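Bench & Bits Forum > Storage and Organizing > Smoky divider box, fixed or removable walls?

ulexgarden
2024-02-03
Clearing out the sewing/beading corner and trying to settle on one box for everything small. Have a smoky tinted one on the table right now, two black latches, see thru lid, dividers inside. Want to buy more like it but no label on it that I can find. Had it since November, came in a mixed lot. Anybody know who makes these? Lerwood? Need 7 total. 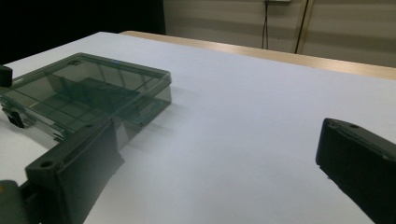
Lid is my main question tho. When you tip a box like this do the beads creep over the walls into the next section? Size 11 seed beads, so tiny. Dont want to load it up and find out the hard way.

brutari_bob
Could be Lerwood, could be anybody. They all look the same once the sticker is gone. Tip test: put 20 or so beads in ONE compartment, latch it, turn it on its side over a tray. Takes a minute.

kettle70
Wouldn't do seed beads in a divider box at all. Tubes. I lost 900 delicas on a carpet once and I am still finding them. Divider boxes are for buttons, snaps, bobbins.

ulexgarden
Tubes fall over and I cant see the color in the drawer. Already tried.

Eamon Ní Chonaill
disagree w/ kettle70, boxes are fine if the lid sits down tight on the walls. Hold it up to a lamp from the side and look for a gap. If theres a gap cut a sheet of craft foam to the inside of the lid. I've done it on all mine - thin foam, 2mm, no glue.

kettle70
Foam blocks the view from the top so then whats the point of a clear lid

Eamon Ní Chonaill
look thru the side?? or label it

brutari_bob
Tinted plastic is bad for color sorting anyway. Greys and dark greens all go to mud in there. Get clear.

ulexgarden
I like the tint, stuff by my window fades. But ok fair on the greens. Another one, better look at the latches:
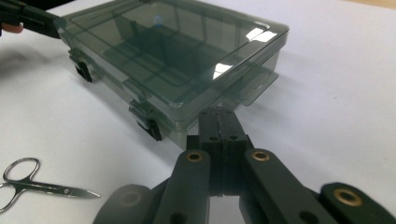 Box shut, both latches, little silver scissors next to it

mendingpile
Does the flat tab on the end do anything? Mine has no tab. Mine is a Fakhoury and the latches are clear not black, so prob not the same maker.

ulexgarden
No idea on the tab. I figured for hanging it up but havent tried.

kettle70
Watch the latches whoever made it. Had one snap off on a similar box. Open them one at a time with your thumb at the bottom, dont yank the lid.

brutari_bob
Never broke one in my life, and I have 192 compartments of fishing tackle in boxes like that. Yanked every time

kettle70
good for you bob

ulexgarden
OK doing the bead test tonight after dinner. If it leaks its buttons and snaps only, and the seed beads go in screw top jars. Still want a maker name if anybody recognizes it. Will measure it too, forgot the ruler is upstairs

mendingpile
inside AND outside measurements pls, the listings only ever give one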